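I have been walking the same path most mornings since January, and I think it's finally time it got its own post. My sister says I've become the kind of person who has opinions about pavement. She's right!

It started because my knee was bad and the physical therapist (hi, Hường Thái, I know you read this) told me to pick somewhere flat and go every day, even if it was only for 12 minutes. No hills, no stairs, no "I'll just jog the last bit." So I drove over to Cutcombe, parked by the gate, and shuffled along for 12 minutes feeling about ninety years old. Then I shuffled back to the car and ate a granola bar like I'd climbed something.

I kept going though. The path there is wide enough that you can walk next to somebody and still have a bike get by without anyone doing that awkward sideways hop. I didn't appreciate this until I tried the loop at Ornine, where it's single file and everybody has a stroller. Wide paths forever.

The other thing I love is that it's open. It's just lawn and sky and a few palms, and you can see where you're going the whole time. Some people would find that boring, and my friend Nivaldo does. He came with me twice and spent both walks telling me about the trails up by Brurnent with the creek and the boulders. Great, Nivaldo. My knee does not do boulders.

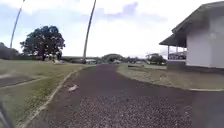
My kind of morning: gray sky, long straight path, skinny palms.

I've gotten weirdly fond of overcast days for this. When it's sunny I squint and rush and start thinking about sunscreen, and when it's gray I just go. The grass has gone kind of patchy and yellowish in places, which I don't mind. It's a park, not a golf course. I do wish people would hang on to their trash, but I keep a bag in my jacket pocket now and grab what I can on the way back.

A word about shoes, because two of you emailed to ask. The surface is pretty gritty, and the thin-soled sneakers I started out in were a mistake - I could feel every little bump by the time I turned around. I switched to an old pair of trail runners from the back of the closet and my feet quit complaining. You don't need anything fancy. I paid 60 dollars for mine years ago and they're still holding up, apart from the laces, which I have replaced with some very ugly orange ones.

I'm up to the far end and back now without stopping, and I only think about the knee when it's cold out. Marcelino Barbosa from my old office wants to start coming along before work, so I may have to learn how to talk and walk at the same time at seven in the morning. We'll see how that goes.

Next up I want to try it in the evening, once it stays light a bit later. If anybody knows whether they lock the Cutcombe gate at sunset, please leave me a comment - the sign has been peeling for months and I can't make out the hours.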